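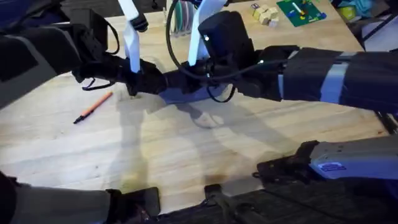 Right, it's dead January and I want to talk about sourdough rye, the dense dark northern sort you slice thin and eat with too much butter. I've been baking it every week since last March and I have Opinions. First one: you need far less kit than the internet says. A stretch of bare table like that pale wooden one is plenty, and for rye you hardly even need that, as you don't knead it. You stir it!

2/ Seriously, you stir it. Rye dough is basically mortar. If you come from wheat bread you'll keep waiting for it to go smooth and stretchy and it never will. Put the spoon down, wet your hands, shove it in the tin.

3/ The starter. Mine's called Nollis (long story, it was the name on the jam jar) and lives at the back of the fridge. I feed it the night before with 200 g of wholemeal rye and the same weight of warm water. By morning it should smell like sharp apples. If it smells like nail varnish remover it's hungry, so feed it again and bake a day later.

4/ Flour! I get mine from Wegener, the little mill shop by the canal. Coarse rye, stone ground, comes in a paper sack that leaks all over the car. I tried the supermarket stuff for a month and it was fine, a bit flat. The coarse one gives you those chewy bits and I'm never going back.

5/ Seeds. Soak them. I ignored this for ages and my loaves kept coming out dry on the second day - the seeds were drinking all the water out of the crumb. Sunflower, linseed, a few pumpkin. Cover with boiling water, leave overnight, tip the whole lot in, water and all.

6/ A spoon of treacle if you like it dark. Two spoons if it's snowing.

7/ Salt: people get timid with salt in rye. Don't. A loaf with no salt tastes like a damp fence.

8/ Proving. My kitchen is freezing so it goes in the oven with only the light on. You're looking for little pinholes on top. Dust the surface with flour when it goes in, and when that flour has cracked all over like a dry riverbed, it's ready. Best signal there is and it makes me happy every single time.

9/ Bake hot for the first bit, then turn it down and leave it alone for ages. Longer than feels sensible. I take mine out of the tin for the last 5 minutes so the sides firm up.

10/ And now the cruel part. You can't cut it. Not warm, not that evening. Wrap it in a tea towel and go to bed. Cut it early and the knife comes out covered in glue and you'll think you've failed, when it only needed a night's rest. (I have cut it early. More than once. This year.)

11/ Toppings, in order of how often they happen in this house: butter and salt. Butter and honey. Boiled egg with mustard. Pickled herring when I'm feeling grand. Strong cheese with that Flotow plum jam, which I'd eat off a shoe.

12/ It keeps for a week easily and I think day three is the peak. After that, toast. The ends I blitz into crumbs and fry in butter with sugar, then layer with stewed apple and cream. Make this! It's a pudding out of stale bread and it's glorious.

13/ Somebody asked about freezing. Yes, slice it first, bit of baking paper between slices, straight into the toaster from frozen. I've got 35 slices in there at the moment and feel like a very rich person.

14/ Next weekend I'm trying one with caraway and grated carrot. If it's a brick I'll post the brick. Show me your loaves please, wonky ones especially - and if anyone has a trick for getting dried rye off a wooden spoon I'm all ears, mine's practically fossilised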